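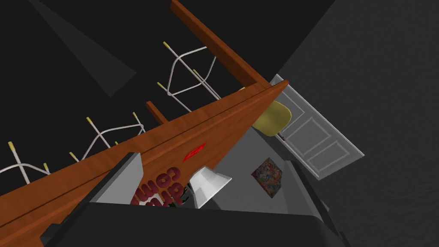 wood grain and white wire, my whole mood this week

Home Posts Replies Media Log in

ok so I finally quit buying bread. 2 months in and I have opinions, sorry in advance

started with the sourdough everybody starts with. named the starter Zorach. Zorach smelled like nail polish remover for nine days straight and then one morning he doubled and I yelled so loud the dog left the room

biggest thing I changed: less water! every recipe online wants you to make soup and call it dough. I dropped mine by 50 grams and now I can shape a loaf without crying

flour talk. I was using the cheap store stuff, then switched to the bread flour from Hana (little mill shop over by the bus station) and wow. it costs more, I grumbled, I went back and bought another bag

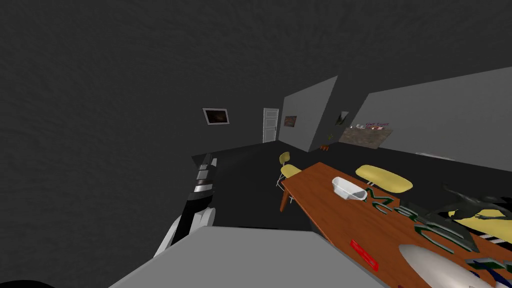
gray walls, long wooden table, a few small pictures. could look at this all day

someone asked about timing. I mix after dinner, fold it a couple times while the TV is on, then into the fridge overnight. bake before work. the fridge does the hard part - I just have to remember it's in there (I have forgotten. twice)

also you do not need the fancy pot. I used an upside down roasting pan over a cookie sheet all through October the first time I tried this, and the crust was great. I only quit back then cause I got lazy
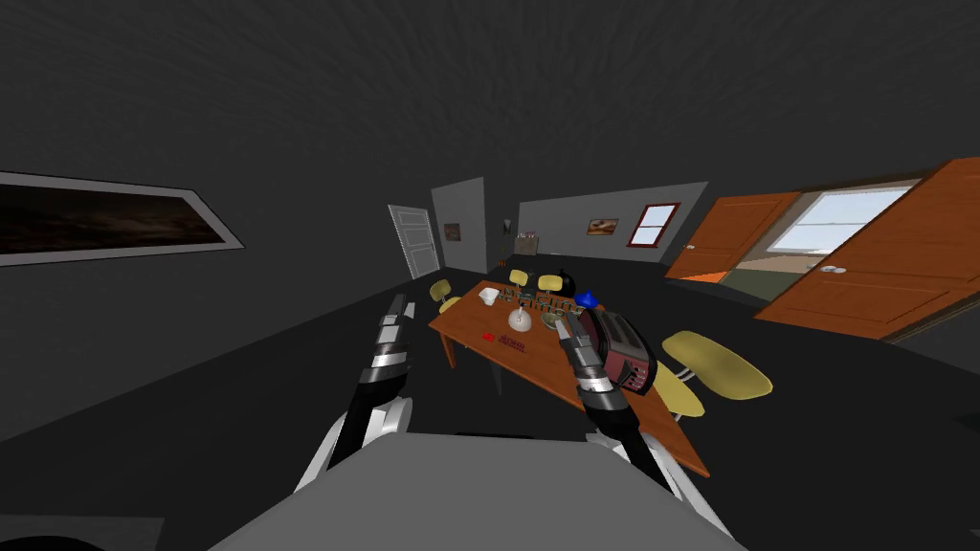

day-old sourdough is better than fresh and I'll fight about it. the crumb settles down, it slices clean, it wants butter. and it needs a real toaster, a dark red one on an orange-brown wooden table like that would make me so happy. mine is beige and only does one side

next up is rye. pray for me and for Zorach

if you want some starter just message me, I've got a jar going spare - bring your own lid

Last updated 18th June
Contact | © Grudulness | Back to top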